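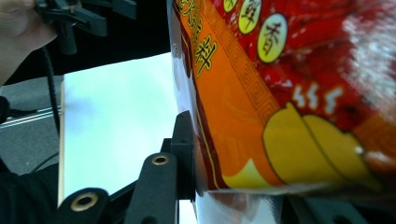 The night I got bitten by a snack robot, I had been at the job for 29 shifts, and I'd gotten to the point where I could do the bags half asleep. I say that up front so you know I'm not one of those people who blames the machine for everything. I blame it for plenty, though.

We were a packing line with three people and one robot, up on the second floor of the old Dovhaniuk building, over a place that sold bathroom tile. The company was called Fesa. They made mixed snack boxes for people who missed the food they grew up with, chips and soup base and chili seasoning and so on, and they'd bought a packing arm they were very proud of. The arm was named Dova. The gripper on the end of it was the same kind we had in our own hands, because the whole idea was that we picked things up with ours and Dova learned to do it with hers. You squeeze the trigger, the fingers close, you put the pouch in the tray. Next pouch. Next tray.

I loved it, to tell you the truth! It beat the car wash by a mile. There was a radio, and Bohdana Kostiuk brought sunflower seeds, and if you did a really nice grab on a slippery bag the other two would clap.

The one thing I didn't love was the release. Everybody's fingers stuck now and then. You'd let the trigger go and there'd be this little wait, maybe a blink long, before the fingers remembered they were supposed to open. On mine it was nothing. On Dova it was getting longer. I'd first noticed it back in January, when she carried a bag of chips clean past the box and back again like she couldn't bear to part with it.

"She's sentimental," said Bohdana.

"She's got grit in the linkage," said Rainer Albers, who was our lead and didn't have a sentimental bone in him. He wrote it in the fault book. The fault book was a green school notebook on a string, and if you flipped back through it you'd see he had written pretty much the same line seven times. Finger slow to open. Finger slow to open. Somebody from the office would initial it, and the initials got smaller every time, I swear.

So, the night itself. We were on an order for a chain of corner shops, 97 boxes, and it had to be on the truck by midnight. Dova did the first stack fine. Then she picked up a pouch of seasoning, swung it over the tray, stopped, and just hung there with it. The light on her base stayed green. That's the part that still bugs me. Green meant she was happy, green meant she thought she'd already dropped it and was waiting on the next box.

Now, there was a rule. You want to touch Dova, you hit the red button first, and you hang your tag on the switch, and then you touch Dova. I knew the rule. I had signed a paper about the rule. But hitting the button meant a restart, and the restart took forever, and she had to wave her arm around finding all her corners again while the clock ran. And I'd seen Rainer tug a bag loose once without stopping her (he'll tell you he didn't, but I was there).

I reached in with my own gripper, figuring that was the smart way. Plastic fingers, right? What could she do to plastic fingers? I pinched the bottom of the pouch and pulled. It didn't come. I pulled harder, and it stretched, and with my free hand I took hold of her, just under the joints, to keep her steady. 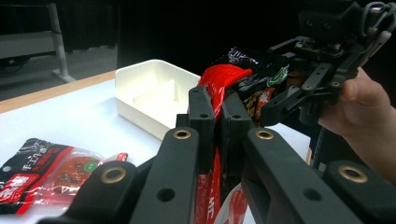
So why did she close harder when all I wanted was for her to let go? She thought her hand was empty and the next pouch was already under it, so the pull I was giving her felt like a pouch slipping away, and she'd been taught to squeeze when that happened.

We had taught her that. We'd spent weeks on it, the three of us, slippery bags all day long, and clapping.

The joints folded in, and my thumb was in the joints. I'd like to report that I said something brave. I made a noise like a stepped-on dog toy. Bohdana got to the red button before I'd finished making it, and you know what happens when you kill the power on a gripper like that? It stays exactly where it is. It doesn't spring open. So there I stood with my thumb in the works, seeds all over the floor, and the radio doing a song about summer.

Rainer didn't yell. He went and got the little wrench out of the drawer and backed the screws off one by one, talking to me the entire time about his sister's boat. I know more about that boat than I know about some of my cousins. When the last screw came out the arm went slack, and the pouch dropped, and it landed right in the tray.

"Well, there you go," said Bohdana, and then she had to sit down.

The thumb wasn't broken. It went purple, then a sort of mustard, and I lost the nail. Walid Awwad came down from the office the next morning in a nice coat and read the fault book standing up, all seven of Rainer's lines, and I watched his face and felt kind of bad for him, seeing as two of those tiny initials were his. He asked me if I had hit the button. I said no. He asked Rainer if people usually hit the button. Rainer looked at the ceiling for a bit and said, "When there's time."

They took her joints apart that week on the long table. There was chili dust packed in behind the pins, red and greasy, months of it. The tech let me hold one of the finger links in my good hand and work it back and forth. It gritted like sand in a shoe. He cleaned it, and it swung like nothing, and he added a thing so the light goes yellow if she can't tell whether her fingers opened.

I went back as soon as I could hold a trigger. Rainer had hung my tag on the switch already, on a hook at eye level, with my name gone over twice in marker. I picked up my gripper and he turned on the radio. Dova swung around, picked up a bag of chips, and brought it over the box, and the three of us stood there with our hands in our pockets until she let it go.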